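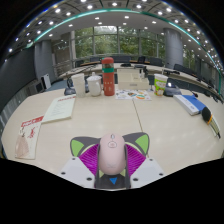

Lectura: 2 min

Triltus, pinza manual para registrar demostraciones
Fabricante: Farnberg. Ficha revisada por Giuliana Montoya.

La Triltus es una pinza de dos dedos que se lleva en la mano. El operador agarra objetos corrientes, un ratón de ordenador por ejemplo, y la grabación sirve para entrenar una política de agarre. Las almohadillas son de silicona acanalada, de color magenta. Las puntas de los dedos, verde lima.

Farnberg afirma que con 400 demostraciones basta para pasar la tarea a un brazo robótico. Puede ser. El informe que acompaña al producto usa una sola mesa y no dice cuántos intentos se descartaron – pregunté a Octavio Arboleda, del servicio técnico, y sigo esperando la cifra. Tampoco hay comparación con la teleoperación de toda la vida.

Un ratón liso y ovalado cogido por los costados me parece un caso amable. Me gustaría ver lo mismo con un folleto o con una hoja suelta.

Qué incluye
Pinza montada
2 almohadillas de repuesto
Guía de calibración (solo en inglés)

Referencia: 3071
Precio: a consultar
Disponibilidad: a partir de febrero

El brazo no está incluido. La compatibilidad con Morikawa figura como «prevista», sin fecha.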